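Skoncombe layout rules

The Skoncombe layout rules are a set of working rules for preparing and resetting a table on which a robot handles household objects. They were drawn up at the Skoncombe workshop by Remigiusz Wasilewska and are used there and at two other sites, Melto and Tanasarn. The rules deal with the table surface, the choice and placing of objects, and the record kept of each run. They do not cover electrical safety or guarding, which each site handles under its own procedures.

Background

Before the rules were written, each operator at Skoncombe set out a table from memory. An early review of 258 runs found that 63 could not be repeated because the starting positions had not been written down. Wasilewska's first draft was a single page pinned beside the table. It asked for a taped grid, a list of objects and a signature. The present text has 14 rules in three parts.

Surface and grid

The work surface should be flat, plain and of one colour. Tape is laid on it to divide it into sections, and the tape must contrast with both the surface and the objects. Blue tape on a brown surface is the usual choice at Skoncombe. The sections need not be the same size, but they are named in a fixed order starting from the robot's base, and the names do not change while a series of runs is under way.

Grid lines are for people. They let an operator put an object back in its section after a run and let a second person check it. The rules warn against treating the tape as a measured scale. Where exact distances are needed, they are taken from the front edge of the base's foot plate.

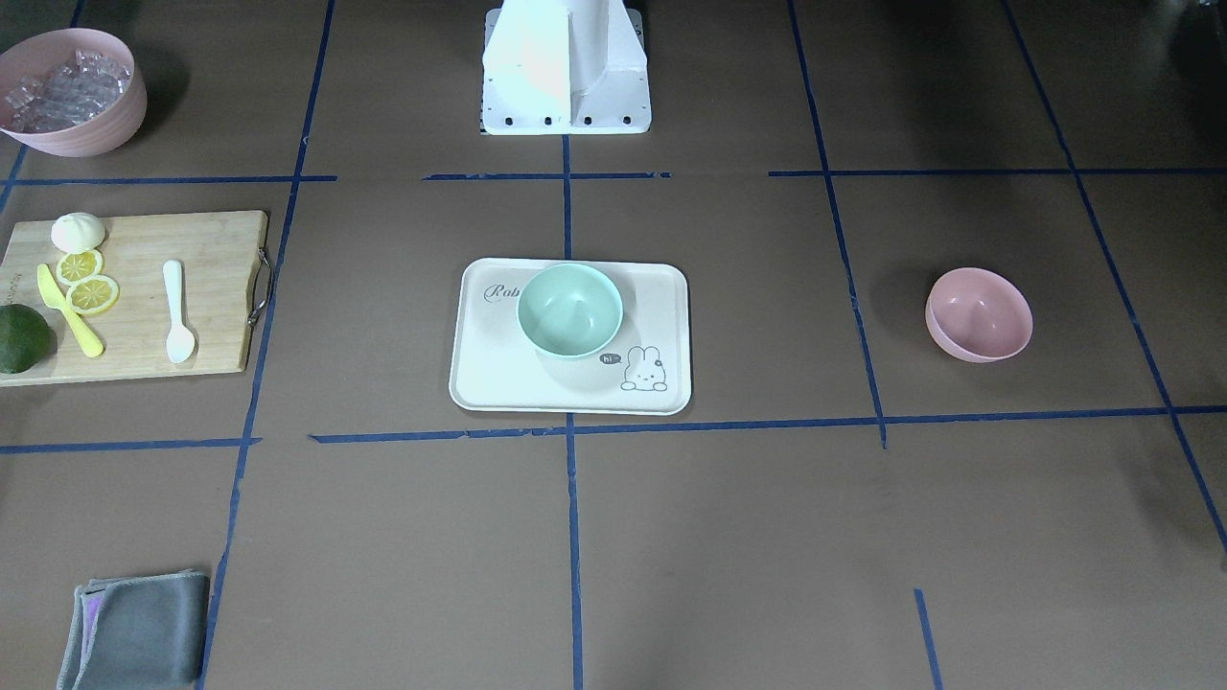 An object may be placed across a line if the record says so. The entry then gives the names of both sections, with the one holding the larger part of the object written first. Tape with small nicks or ragged ends may stay in use for as long as the line can be followed by eye. A strip that has lifted is replaced between series, never during one.

Objects

Each layout has an object list. Items are entered by kind, colour and section, so that two bowls of the same shape are told apart by their colour, and two of the same colour by where they start. Plastic tableware is preferred to glass or china. Food and imitation food are both allowed. The list must say which is meant, as the two differ in weight and in how they behave when gripped.

Ice is treated separately. It is put out last, in a bowl, and the time is noted. A dry cloth is kept within the operator's reach. If water gets on to the surface, the run is stopped and the area is wiped before anything else is moved.

Knives used in a layout must be plastic. A cutting board with a metal handle may be used, but the direction in which the handle points is entered in the list.

Printed objects

Many trays and plates carry a drawing or some lettering. The rules allow these and make use of them. A printed mark shows which way round a tray has been turned, something its outline alone may leave in doubt. The entry for such a tray names the corner or side nearest the print and says whether any part of it is covered by another object.

Stacking

A stack is recorded from the bottom up. Two bowls, one resting in or on the other, are entered as a single stack with the lower bowl named first, and the tray or board beneath is entered on its own line. When a run is meant to end in a stack, the record describes the result in the same form, so that start and finish can be compared line by line.
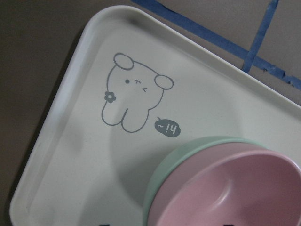
Operators check the finished stack from more than one side. A lower bowl that shows at one side of the upper one is noted as "offset", followed by the side on which it shows. No limit is set on how large an offset may be. The person in charge of the series decides this beforehand and writes it at the head of the record.

Records and numbering

Each run has a number, and numbers are not reused, even when a run is abandoned in its first few seconds. The Skoncombe series had reached 1791 by July, when the current edition of the rules was issued. An abandoned run keeps its place in the record with a short reason, such as "object missing" or "wrong section".

Changes to a layout are made between runs by one person and checked by another. Both put their initials on the sheet.

Use elsewhere

Melto adopted the rules without change. Tanasarn uses the parts on surfaces and records but keeps its own object list, in which items are entered by weight. Prondetti, a supplier of table fittings, prints a short version on the inside of its storage lids, with the section on ice left out.

See also

Object list
Run record
Workspace marking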